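4. Setting Up the Maihi Label Station

4.1 Before you start

The Maihi station prints and tracks storage labels for small offices, classrooms and supply rooms. It consists of a base unit, a label tray and the Pultel power adapter. Use only the adapter supplied. Other adapters may fit the socket but can damage the print head.

Choose a level surface within reach of a wall outlet. Leave 8 inches of clear space behind the base unit so that the label path is not blocked. Do not place the unit on a radiator, on carpet or in direct sunlight.

CAUTION: The print head becomes hot during long jobs. Wait 4 minutes after printing before opening the top cover.

4.2 Loading labels

1. Press the release tab on the right side and lift the top cover.

2. Slide the label tray out until it stops. Do not force it past the stop.

3. Place a Fleltach roll on the spindle with the loose end feeding from the bottom. A full roll holds 400 labels.

4. Pull the loose end under the guide bar and through the exit slot.

5. Set both edge guides against the roll. The roll must turn freely.

6. Push the tray in and close the cover. The status light changes from amber to green.

NOTE: If the light stays amber, open the cover and check that the label edge lies flat under the guide bar. A folded edge is the usual cause.

4.3 Labels for shared tables

Items kept on shared tables, such as markers and pens, should be labeled by type and returned to a marked container. Use the narrow label format for barrels and the wide format for containers. Wipe each surface with a dry cloth before applying a label.

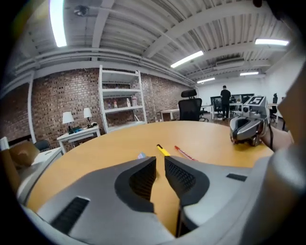
4.4 Creating a label set

1. Press MENU and select New Set.

2. Enter a set name using the arrow keys. Names may contain letters, numbers and hyphens.

3. Select Narrow or Wide.

4. Enter the first and last numbers of the series. A set can contain up to 100 labels.

5. Press PRINT to produce one test label. Check the alignment before printing the remainder.

NOTE: Sets are stored in the base unit and remain there when the power is disconnected. To copy a set to a second unit, use the Taletstead transfer cable and follow the steps in Section 6.

CAUTION: Do not pull on a label while it is feeding. If a jam occurs, press STOP, disconnect the adapter, and remove the tray before clearing the label path.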